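Setting up the software on a home tidying robot: workshop tips

These tips are for people who already have a two-armed machine standing up and driving, and who now want it to do a decent job of picking up around the house. They cover the software side: what the cameras make of a room, how the arm motions are planned, and which settings are worth changing first. I run Greltley planner software with the Skorkura perception package, but most of this carries over to other set-ups.

Start with the floor map

Make the map with the furniture where it normally lives. If you push the chairs back to give the robot an easy run, the map will be wrong the first evening somebody sits down. Drive slowly, turn at every corner, and go around the room twice. Save the map under the room name and the month. I still have one called "test final 2" and I couldn't tell you which room it belongs to.

Mark no-go zones by hand around anything with thin legs. Depth cameras are poor at thin legs, and so are most planners. A margin of 5 centimetres around each leg works in our house. At 4 we had contact with a hall stand, and a larger margin shut the robot out of half the dining room.

Glossy and glass surfaces

Shiny tabletops give false depth readings, usually a hole where there is a solid surface. Don't try to fix this by raising the confidence threshold, as you will lose small objects everywhere else. Draw the tabletop in as a fixed box at its real height and tell the planner to treat it as solid. Measure with a tape, top and underside both. Vases and tall ornaments get a box too, right up to the top.

Light matters as well. Lock the camera exposure if a big window faces the robot, or the colours will shift each time the head turns. Check the locked value again in December, when the afternoon light is lower or higher depending on where you live.

Patterned carpets

Busy rugs cause more trouble than anything else on this page. The object detector looks for closed shapes with a clear colour change at the rim, and a big flower on a rug is exactly that. Ours reported dinner plates for the whole first week.

Three changes helped:

- Turn on the height filter and set it so that anything flatter than the carpet pile is thrown away.
- Take a background set of the bare rug from several spots and load it as a negative class. I used 300 frames. The full log came to 1,023, and the extra ones made no difference I could measure.
- Make the detector agree with the depth camera before the planner is allowed to ask for a grasp.

The height filter will also throw away paper, socks lying flat and the occasional coin. Pick those up yourself.

Planning two arms at once

Keep the arms on separate sides until you trust the timing. In the planner, split the space in front of the robot down the middle and let only one arm cross at a time — the other waits at its rest pose. It is slower and much easier to debug.

Park both grippers partly open and well forward of the body before the robot looks for its next object. If they start folded, the first part of every plan is spent unfolding, and that is where most of our self-collision stops came from. Check that the rest pose doesn't block the head camera's view of the floor ahead.

Bins and bags

A small bin is a good first target. It stands by itself, it is dark against most carpets and it doesn't matter much if it goes over. The bag is the hard part. Thin plastic shows up badly in depth, and a bag folded over the rim makes the opening look wider than it is. Plan from the bin body and ignore the rim. Fit a cylinder to the lower part, extend it upward, and place the grasp from that.

Svenja Koller, who wrote the Danzer grasp scripts, suggests a slow final approach with the force limit turned well down. I've used her numbers unchanged. For lifting out the bag, tell the planner to pinch the folded edge from two opposite sides and go straight up, without any sideways travel until the bag is clear. 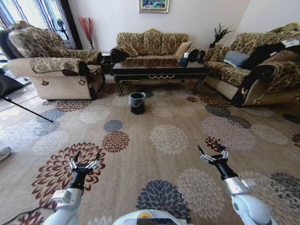

Flowered rug, lined bin, both grippers partly open. The coffee table behind has a glossy top.

Cables, shoes and people

Give cables on the floor their own class and make it a stop, with no attempt to steer around. A base that thinks it can squeeze past a cable will sooner or later drive over it. Do the same for feet. The leg detector in the Stinley safety add-on wants to see a shin, so a shoe tip at the edge of the view may be missed. I lowered the minimum size until it caught my own slipper.

Keep the stop button in your hand while you're testing new settings, and change one setting per run. Write it down before you press go.

Clothes and cushions

Leave clothes on the sofa out of the task list for now. Cloth has no fixed shape, and dark cloth against a patterned seat is hard to outline. Cushions are easier, but they need a wider grasp than most two-finger grippers can manage, so plan on both arms pressing from the sides.

Back up the config folder when you have a version that works.

Recent tips
Cleaning camera lenses without scratching the coating
Labelling household objects: how fine is too fine?
Replaying a failed run in the Greltley viewer
Mirjam Gisler on mapping stairs and split-level rooms
Quieter wheels on tile

Contact | © 2026 Household Workshop Notes | Last updated September 15, 2026 | Back to top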